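Slide 4. Good practice for two-arm assembly cells

Start with the scope. These are the working rules we use at Grilbridge for bench assembly with two arms. They sit under the site safety rules and don't replace them.

Rule one: one arm in the work area at a time, unless the task sheet says both are needed. The idle arm parks high, fingers closed, clear of the table.

Rule two: fixtures stay on the board. If a part has no marked place, it doesn't go on the table. Pause, then go to the board.

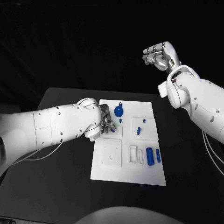 Róisín Heffernan objected to rule one when the draft went out in October, saying that a parked arm is still a powered arm and the rule should say so. She was right. The text now reads "parked and held", and anyone reaching in has to stop both arms first.

Rule three: cables. Check the slack at full reach and again at the park position. Log both. Mention the Merka line here if there's time – skip it if we started late.

Rule four: log every pick that gets repeated. We went through 1,671 log entries for the last revision, and about 400 had no reason code. Blank codes now go back to the shift lead the same day.

Speed limits are on slide 5. Take questions on fixtures now, leave the rest for Tracey Tapley's part.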